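# Week 5 notes: what counts as a case?

These are the notes I talk from, tidied up a bit for those of you who were out (half the class, it's cough season). They go with the Huaranga exercise, so have the worksheet open while you read.

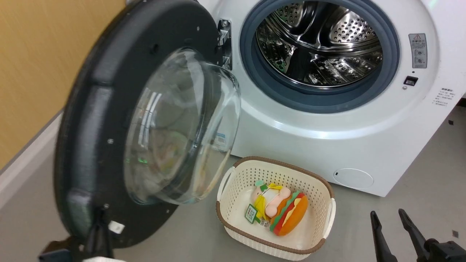 So, last week we left Huaranga with a lot of sick people and no idea what was making them sick. Quick recap: it's a small town with up to 2000 people in it, depending on who's home from seasonal work. In July the clinic starts seeing people with diarrhea and cramps, more than the nurses are used to. The clinic calls the district office, the district office calls you. You get out of the truck. What's the first thing you do?

Almost everybody in class said "test the water." I love the energy! But hold on. Before you test anything you need to know whether you have an outbreak at all, and for that you need to decide who is a case.

## The case definition

A case definition is a sentence, and it can be a pretty boring sentence. It has to say four things:

- what the person has (symptoms, lab result, or both)
- who they are (everyone? kids only? people who ate at a certain place?)
- where they were
- when it started

Our first draft on the board was "anyone in Huaranga with diarrhea." Somebody asked what diarrhea means, there was giggling, and then there was a pretty good argument! Is it one loose stool? Several in a day? The usual wording is three or more loose stools in 24 hours, and I'd stick with it unless you have a strong reason to do something else. It lets you compare your numbers with other people's.

The draft also had no dates on it. If you leave the dates off, you'll pick up the man who had a bad stomach back in spring and has been waiting for someone to tell about it. He's lovely, he'll talk to you for an hour, and he isn't in your outbreak.

The version we ended up with: three or more loose stools in 24 hours, in a person who slept in Huaranga at least one night in July, with the first symptoms in July. Good enough to start. You can change it later, but write down when you changed it and go back over the people you already interviewed. I've seen lists where the top half was counted one way and the bottom half another way, and there's really no fixing that from your desk.

## Loose first, tight later

Early on you want a loose definition. You'll catch some people who had something else, and that's okay, you're fishing. Once lab results come in you can sort people into:

- **suspected**: fits the symptoms
- **probable**: fits the symptoms and has a link to a confirmed case or to the suspected source
- **confirmed**: fits the symptoms and has a positive lab result

The exact wording changes from disease to disease, so look up the one that goes with yours. And please don't throw away the suspected group when the confirmed ones start showing up. In a place like Huaranga most people never give a stool sample. If you only count confirmed cases, you're mostly counting the people who live close to the clinic.

## Finding the rest of them

The people at the clinic are the ones who were sick enough, or near enough, or worried enough to go. For everyone else you have to knock on doors. In our exercise the team got to 591 people, across the main town and Wivine, the settlement on the far side of the river. That's your denominator for the survey. NOT the population of the town! I had several worksheets that divided by 2000. If you never spoke to a person you don't know whether they were sick, so they can't go on the bottom of the fraction.

The attack rate is:

> people who got sick ÷ people who could have gotten sick and that you asked

Multiply by 100 and you've got a percentage. It's called a rate and strictly speaking it's a proportion, and I'm sorry, I didn't name it.

Work it out separately for Wivine and for the main town. Then do it by age group, and after that by who ate the packed lunches from Gadent (the caterer in the worksheet) and who didn't. Keep each of those tables. People always want to keep just the one that looks exciting, and then when I ask "did you look at age?" there's a long silence.

## The line list

One row per person, one column per question. You can use Plotero for this if you have the login from the start of term, or any spreadsheet, or a ruled notebook. I've done it in a notebook in the rain and it was fine (the pencil kind of fine).

Columns I'd want at a minimum:

- ID number, no names on the working copy
- age and sex
- where they sleep
- date **and time** that symptoms started
- symptoms, one column each, yes / no / don't know
- what they ate and drank, and where
- sample taken, result
- case status

"Don't know" is different from blank. Blank means you forgot to ask. Please fill it in, even when it feels silly.

And get the time of onset, or at least morning/afternoon/night. Next week we draw the epidemic curve, and if all you have is the date you can lose the whole shape of it when the incubation period is short.

## Before next class

1. Finish the attack rate tables for Wivine and the main town, with the right denominator this time.
2. Write your own case definition for the second scenario on the worksheet (the school one). Keep it to 2 sentences. Swap with a neighbor and try to find a person who fits their definition but shouldn't.

If Plotero eats your table again, paste it into an email to me and I'll look at it that way. Bring graph paper, the kind with the bigger squares if you can find it.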